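Fonalen 소개

안녕하세요, 체크 원단과 담요를 만드는 Fonalen입니다. 소개 페이지까지 찾아 들어와 주셨으니 차라도 한 잔 내드려야 할 것 같은데, 화면 너머로는 그럴 수가 없어서 대신 이야기를 조금 길게 늘어놓으려고 합니다. 바쁘신 분은 맨 아래 방문 안내만 보고 가셔도 괜찮고요, 시간이 있으신 분은 천천히 읽어 주세요.

저희는 Granorham의 오래된 강변길 끝에서 천을 고르고, 재고, 자르고, 가장자리를 마무리하고, 개어서 보내는 일을 합니다. 이렇게 적어 놓으면 무척 간단해 보이지요. 그런데 체크 천이라는 것이 줄이 조금만 틀어져도 금방 눈에 띄는 물건이라, 하루의 대부분은 천을 펼쳐 놓고 줄을 맞추는 데 들어갑니다. 민무늬였다면 그냥 넘어갔을 일을 체크는 도무지 봐주지 않습니다. 저희는 그 점이 좋아서 이 일을 시작했고, 가끔은 그 점 때문에 저녁이 늦어집니다.

시작

처음에는 가게라고 부르기도 민망한 크기였습니다. 재단대 하나를 놓고 나면 사람이 옆으로 걸어야 하는 방에서, 다른 공장에서 쓰고 남은 끝단을 받아다가 무릎담요와 보자기를 만들었어요. 끝단이라 길이도 색도 제각각이었고, 같은 무늬를 한 장 더 해 달라는 부탁을 받으면 죄송하다고 말씀드리는 것이 일이었습니다. 그게 벌써 12년 전입니다. 그때 만든 담요를 아직 쓰신다며 모서리를 고쳐 달라고 가져오시는 분들이 계신데, 받아 보면 바느질 땀이 어찌나 삐뚤빼뚤한지 얼굴이 화끈거립니다. 그래도 반갑습니다. 정말 반가워요.

같은 무늬를 계속 만들려면 결국 저희 천이 있어야 했습니다. 그래서 여기저기 편지를 쓰고 견본을 들고 다닌 끝에, 작은 직조 공장 Mikuš와 손을 잡았습니다. 첫 주문은 45미터였습니다. 공장에서 보기에는 기계를 거는 수고가 아까울 만큼 적은 양이었을 텐데도 선뜻 짜 주셨고, 도착한 두루마리를 풀던 날에는 다들 일을 멈추고 재단대 둘레에 모여 서서 한참을 만져 보기만 했습니다. 그 첫 천으로 만든 담요 한 장은 지금도 가게 의자에 걸려 있고, 앉는 분마다 무릎에 덮으셔서 이제는 꽤 부들부들해졌습니다.

저희가 만드는 천

저희 천은 대부분 능직입니다. 씨실과 날실이 한 칸씩 비켜 가며 만나서 표면에 비스듬한 골이 생기는 짜임인데, 멀리서 볼 때는 모르고 지나치다가 코앞까지 가져오면 그제야 보입니다. 단색이라고 생각했던 줄도 가까이에서는 작은 빗금이 촘촘하게 이어져 있고, 두 색이 만나는 칸에서는 두 색의 점이 번갈아 섞여서 제삼의 색처럼 보이기도 합니다. 손님들께 원단을 보여 드릴 때 저희가 자꾸 더 가까이 오시라고 하는 데는 그런 까닭이 있습니다. 조금 귀찮으시더라도 한번 들여다봐 주세요.

체크의 배색을 정하는 일은 생각보다 오래 걸립니다. 종이에 색연필로 그려 보고, 실을 마분지에 감아 보고, 작게 짜 보고, 그걸 창가에 걸어 두었다가 형광등 밑에도 걸어 두었다가 합니다. 줄 하나의 굵기를 실 몇 올만큼 늘리느냐 줄이느냐로 며칠씩 이야기가 오가고, 겨우 정했다 싶으면 누군가가 흰 줄이 조금 추워 보인다고 말합니다. 그러면 다시 감습니다.

가장 오래 매달린 것이 짙은 남색과 주황빛 도는 빨강, 그리고 흰색과 옅은 회색을 쓴 체크입니다. 남색은 거의 검정으로 보일 만큼 깊고, 빨강은 굵은 줄로도 가는 줄로도 들어갑니다. 어두운 칸과 밝은 칸이 서로 밀리지 않게 하려니 밝은 띠를 가는 남색 줄로 다시 나누게 되었고, 흰 줄과 흰 줄이 겹치는 자리는 다른 곳보다 한층 환해졌습니다. 겨울용으로만 생각하고 만들었는데 여름 소풍 자리에 깔려고 사 가시는 분도 많더라고요.
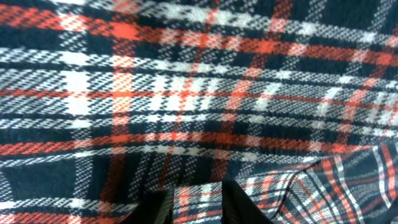
Granorham, 2023년 9월 1일

오늘 날짜로 소개 글을 새로 고쳐 씁니다. 먼저 있던 글은 이사하기 전에 적은 것이라 약도도 틀리고, 이제는 만들지 않는 앞치마 이야기가 절반이었습니다. 앞치마를 찾아 들어오셨던 분들께는 미안한 마음입니다. 도안은 잘 보관하고 있으니 언젠가 다시 만들지도 모르겠어요.

지난 5월에 지금의 작업실로 옮겼습니다. 예전 자리에서 다리 하나만 건너면 되는 곳이고, 원래는 종이 도매상이 쓰던 건물이라 바닥이 튼튼하고 문이 넓습니다. 두루마리를 세워서 들고 들어올 수 있는 문이라는 것이 얼마나 고마운지, 예전 방에서 문틀에 천을 긁혀 본 저희로서는 아직도 드나들 때마다 기분이 좋습니다. 창은 북쪽으로 나 있습니다. 햇빛이 바로 들지 않아서 색을 보기에 알맞고, 대신 겨울에는 발이 시릴 것 같아 벌써부터 실내화를 하나씩 장만해 두었습니다.

천을 다루는 순서

두루마리가 들어오면 바로 자르지 않고 하룻밤 풀어 둡니다. 단단히 감겨 온 천은 당겨진 채로 길이 들어 있어서, 그대로 자르면 나중에 줄어든 것처럼 느껴지거든요. 다음 날 아침에 재단대에 펴고 손바닥으로 쓸어 가며 결을 잡습니다. 이때 무늬의 가로줄이 휘어 있으면 양쪽에서 조금씩 당겨 주는데, 힘을 주는 일이라기보다는 달래는 일에 가깝습니다. 체크 천은 가만히 두어도 살짝 물결이 지고, 물결이 지면 곧은 줄도 굽어 보이기 때문에, 눈으로 한 번 보고 자로 또 한 번 봅니다.

자를 때는 무늬의 같은 자리에서 시작합니다. 담요 두 장을 나란히 놓았을 때 모서리의 색이 같았으면 해서 그렇게 정했습니다. 이렇게 하면 자투리가 제법 나옵니다. 자투리는 폭에 따라 상자에 나누어 담았다가 컵받침이나 책갈피, 바늘꽂이로 만들고, 그보다 작은 조각은 동네 학교의 만들기 시간에 보냅니다. 아이들이 만든 체크무늬 물고기 한 마리가 계산대 위에 매달려 있으니 오시면 올려다봐 주세요.

가장자리는 술을 꼬아 마무리하는 것과 말아서 박는 것 두 가지입니다. 술은 손으로 꼽니다. 꼬는 사람마다 손힘이 달라서 처음에는 한쪽은 통통하고 다른 쪽은 날씬한 담요가 나오기도 했는데, 요즘은 한 장을 한 사람이 끝까지 맡습니다. 말아 박는 쪽은 재봉틀의 일이지만 모서리 네 곳만큼은 손바늘로 다시 한 번 여며 둡니다. 빨래할 때 제일 먼저 풀리는 곳이 모서리라는 것을, 수선을 받으면서 배웠습니다.

마지막은 개는 일입니다. 저희는 개는 방법에 대해서도 할 말이 많은 사람들이라 여기서부터는 조금 참아 주셔야 합니다. 담요는 무늬가 큰 쪽이 겉으로 오게 반을 접고, 접힌 선이 굵은 줄 한가운데를 지나지 않도록 살짝 비켜 접습니다. 굵은 줄 위에 접힌 자국이 남으면 펼쳤을 때 유난히 도드라져 보입니다. 그다음 세 겹으로 접어 종이 띠를 두르고, 띠 안쪽에 천 번호를 적습니다. 나중에 같은 무늬를 찾으실 때 그 번호만 알려 주시면 되니 띠는 버리지 말고 서랍에 넣어 두세요.

Zikex에 대하여

가게 안쪽에 있는 견본 서랍을 저희는 Zikex라고 부릅니다. 무슨 뜻이냐고 자주 물으시는데, 처음 서랍을 정리할 때 붙인 분류표의 머리글자를 이어 읽다가 굳어진 이름이라 뜻은 없습니다. 지금까지 짜 본 천과 받아 온 끝단, 손님들이 두고 가신 헌 천 조각까지 모두 들어 있고, 지난번 정리 때 적어 둔 장부로는 3,655점입니다. 손바닥만 한 조각마다 두꺼운 종이를 덧대고, 실의 색과 줄의 순서를 연필로 적어 둡니다.

Zikex는 누구나 열어 보실 수 있습니다. 할머니 댁에서 쓰던 담요와 비슷한 무늬를 찾고 싶다며 오후 내내 서랍 앞에 앉아 계시던 분도 있었고, 배색 공부를 하는 학생들이 스케치북을 들고 오기도 합니다. 장갑은 끼지 않으셔도 됩니다. 천은 만져 봐야 아는 것이니까요. 다만 꺼내신 조각은 원래 칸에 넣지 마시고 서랍 위 바구니에 놓아 주세요. 엉뚱한 칸에 들어간 조각을 찾느라 두 번이나 서랍을 통째로 쏟은 적이 있습니다.

수선과 세탁

저희가 만든 담요는 언제 사신 것이든 고쳐 드립니다. 모서리가 풀린 것, 술이 빠진 것, 강아지가 씹은 것 모두 괜찮습니다. 구멍이 난 자리는 같은 무늬의 조각을 대거나 실을 한 올씩 건너 메우는데, 체크는 줄을 따라가며 메우면 제법 감쪽같습니다. 일부러 다른 색 실로 메워 달라고 하시는 분도 계시고, 저희는 그것도 예쁘다고 생각합니다.

세탁은 천마다 조금씩 다르니 종이 띠의 뒷면을 먼저 봐 주세요. 흰 줄이 들어간 짙은 색 체크는 처음 몇 번은 따로 빠시는 편이 마음 편합니다. 말릴 때는 줄걸이에 반으로 걸쳐 두기보다 평평한 곳에 펴 두시면 좋고요, 마르기 전에 네 모서리를 가볍게 당겨 네모를 잡아 두면 다림질할 일이 별로 없습니다. 다림질을 하실 때는 골이 눌리지 않게 얇은 천을 한 장 덮어 주세요.

함께하는 방법

원단은 미터 단위로도 팝니다. 한 무늬로 넉넉히 필요하신 양복점이나 찻집, 숙소에서도 문의를 주시는데, 가장 크게는 2,000미터까지 Mikuš에서 짜 드린 적이 있습니다. 물론 그 반대도 환영합니다. 쿠션 하나를 씌울 만큼만, 인형 목도리를 만들 만큼만 필요하시다면 그만큼만 잘라 드립니다. 자르는 동안 어떤 인형인지 꼭 여쭤볼 테니 사진을 준비해 오시면 더 좋습니다.

원하시는 배색으로 새로 짜는 일도 합니다. 색을 정하는 데 시간이 꽤 걸린다는 점만 너그럽게 생각해 주세요. 앞에서 말씀드린 것처럼 저희가 자꾸 실을 다시 감는 버릇이 있어서요. 작은 시험 짜기를 보시고 마음에 들지 않으면 거기서 그만두셔도 되고, 짜 본 조각은 Zikex의 한 칸에 잘 넣어 두겠습니다.

방문 안내

작업실과 가게는 한 건물에 있습니다. 강변길을 따라 오시다가 다리를 건너 왼쪽, 초록 문입니다. 초인종은 소리가 작아서 재봉틀이 돌고 있으면 못 들을 때가 많으니 그냥 밀고 들어오세요. 점심때는 한 시간 문을 닫고, 두루마리가 들어오는 날에는 문 앞이 조금 어수선합니다. 고칠 담요를 가져오시는 분은 한 번 빨아서 말린 다음 가져와 주시면 고맙겠습니다. 주차는 건물 뒤편에 하실 수 있고, 자전거는 안으로 들여놓으셔도 됩니다.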